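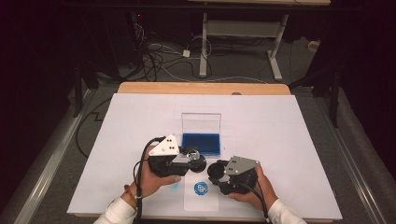

1/ Clear plastics, a thread. Mostly about how to tell one from another when the label is gone, and what goes wrong when you guess. Written for people who repair household things and small display cases. Metric where it matters.

2/ The four you will meet most often in a house: acrylic (PMMA), polycarbonate (PC), polystyrene (PS), and PETG. All four can be made close to water-clear. All four scratch more easily than glass. After that they have little in common.

3/ Why identification matters: the glue, the cleaner, and the drill speed all depend on it. A solvent cement that makes a good joint in acrylic can turn a stressed polycarbonate part into a web of fine cracks.

4/ Start with any molded mark. A triangle with 6 is polystyrene. A triangle with 1 is PET or a close relative. A triangle with 7 means "other" and covers polycarbonate, acrylic, and a good deal else, so treat 7 as no information.

5/ Next, the edge. Look into a cut edge in daylight. Acrylic edges usually look nearly colorless or faintly blue. Polycarbonate edges tend toward gray or a smoky tone. Older polycarbonate goes yellow. This is a hint and should not be used alone.

6/ Sound. Hold a loose piece by one corner and tap it with a fingernail. Polystyrene gives a bright metallic tick. Polycarbonate sounds dull. Acrylic falls between the two. Practice on pieces you already know before you trust your ear.

7/ Flex. A thin offcut of polycarbonate can be bent sharply and will fold without breaking. Acrylic and plain polystyrene snap. PETG folds, often with a white line at the bend. Wear eye protection, and only do this with scrap.

8/ Density is the most reliable test that needs no lab. Approximate values in g/cm³:
PS 1.05
PC 1.20
Acrylic 1.18
PETG 1.27
Fresh water is 1.00, so all of them sink in a plain glass of water.

9/ To pull polystyrene out of the pile, make a brine. I use 958 g of water and 150 g of table salt, fully dissolved. That lands a little under 1.10. Polystyrene floats. The other three sink.

10/ Use non-iodized salt if you can. The anti-caking agent in ordinary table salt leaves the water cloudy and makes a clear part hard to find. Let it settle overnight if that is all you have.

11/ Bubbles ruin the result. Wet the part first with one drop of dish soap in water, rinse, then push it under with a spoon and let go. If it rises slowly with bubbles on the edges, repeat.

12/ Brine will not separate acrylic from polycarbonate in any practical way. The gap is too small and pigments or fillers can close it. Use the flex test on scrap, or the solvent test in the next post.

13/ Solvent test. One small drop of acetone on a hidden face, ten seconds, then wipe.
PS: dissolves, goes stringy
Acrylic: gets tacky, softens
PC: goes hazy or white
PETG: hazes, softer than PC
Window open, no flames, no pilot light.

14/ Do not do the burn test. Older hobby books recommend it and describe the smell of each plastic. The smell is a decomposition product and you do not need it in your kitchen.

15/ Polarized light. Set a laptop to a blank white page, put the part in front of it, and look through polarized sunglasses. Rotate the glasses until the screen goes dark. Molded-in stress shows up as colored bands.

16/ Bands crowd near gates, corners, and screw holes. Those are the places where cracks start once a solvent or an alcohol cleaner gets in. Extruded sheet usually shows long parallel bands. Cast acrylic sheet shows very little.

17/ Cast and extruded acrylic are sold side by side and behave differently. Cast machines cleanly and takes cement slowly. Extruded melts onto the drill bit, cements fast, and is held to a tighter thickness.

18/ Drilling either one: slow speed, backing board, light pressure, clear the chips often. A standard twist bit grabs as it breaks through. A bit ground for plastic has a steeper point and the cutting edges dubbed flat.

19/ Hole size. Acrylic moves roughly 0.07 mm per meter per degree C. A case with a 600 mm side, going from a cold garage to a warm room, moves close to a millimeter. Drill screw holes oversize and use a washer.

20/ Gluing. Acrylic to acrylic: thin solvent cement, applied by capillary action along a closed joint. Clamp nothing. Weights or tape only. Squeezing a wet joint pushes the cement out and leaves a dry line you will see forever.

21/ Polycarbonate: a cement rated for it, or a mechanical fastener. I use fasteners wherever I have the choice. Polystyrene: ordinary model cement works well. PETG: check that the cement names it, as many acrylic cements bond it poorly.

22/ Superglue fogs. The white bloom near the joint is vapor that cured on the surface. Low-bloom grades reduce it. A slow fan across the part while it cures also reduces it. Neither removes bloom that has already formed.

23/ Scratches. First decide whether you can feel the scratch with a fingernail. If you cannot, go straight to polish. If you can, you have to sand, and you have to sand a larger area than you want to.

24/ Sanding sequence for acrylic, wet: 400, 600, 800, 1200, 2000, then polish. Change direction by 90 degrees at every grit. Do not move on until every mark from the previous grit is gone. Most bad results come from skipping that check.

25/ Polycarbonate often has a hard coat, particularly in lenses and face shields. Sanding goes through it and the part then scratches faster than before. I replace coated parts.

26/ I compared two plastic polishes on the same acrylic offcut, Nasano and Helel, one half each. Nasano cut faster and left a faint haze. Helel took twice as long and left none. I now use them in that order. I paid for both.

27/ Cleaning. Lukewarm water, a drop of dish soap, a clean microfiber cloth, no pressure. Ammonia window cleaner is bad for acrylic and worse for polycarbonate. Paper towels are abrasive enough to leave marks you can see at a low angle.

28/ Static. Clear boxes collect dust soon after a dry wipe because the wipe charges them. Finish with a damp cloth and let it air dry. Antistatic sprays work for a few weeks and some leave a film.

29/ Correction from Hussam Abou Jaoude, who cuts sheet for a living: masking paper left on acrylic for years bonds to it. Do not peel it dry. Soak the paper side with plain naphtha or kerosene, wait, lift a corner. Test a corner first. Avoid acetone.

30/ He also points out that sheet should be stored on edge, nearly vertical, fully supported. Leaning at a shallow angle puts a permanent bow in it. I had a sheet from Grolline that I leaned behind a door. It is now a curved sheet.

31/ On thickness. Nominal 3 mm sheet is rarely 3.00. The last two pieces of cast I measured from the same order were 2.81 and 3.12. If you are cutting slots, measure the actual piece, at several points, with calipers.

32/ Size matters too. I ordered two panels at 325 mm for a case and got one at 325 and one at 323. The supplier's cutting tolerance was plus or minus 2 mm, printed on the order page, so both were in spec. Order over and trim.

33/ Kylie Ormsby asked about food contact. I can't answer that for an unmarked part and neither can a float test. The polymer is one question and the additives are another. If it didn't come sold for food, don't use it for food.

34/ She also asked about dishwashers. Polystyrene starts to soften near 95 C and warps earlier under load. Acrylic is only slightly better and can craze with repeated cycles. PETG is the worst, softening near 80 C. Polycarbonate survives the heat but strong alkaline detergent attacks it over time.

35/ Sunlight. Acrylic is the best of the four outdoors without any treatment. Plain polystyrene yellows and goes brittle. Polycarbonate for outdoor use has a UV layer on one face only, and the film tells you which side faces out. Mark it before you peel.

36/ Sorting habit I recommend: write the polymer on every offcut with a grease pencil the day you buy the sheet. I keep mine in a Leiva drawer unit, one drawer per polymer, and one for unknowns. The unknowns drawer is the fullest.

37/ Edit 5/25/23: post 13 first said to leave the acetone for 30 seconds. Ten is enough and leaves a smaller mark. Thanks to the two people who wrote in.

38/ Next thread, in June: bending acrylic with a strip heater, including drying times. Undried sheet bubbles at the bend line. If you have a drying schedule that works for 6 mm extruded, reply with oven temperature and hours.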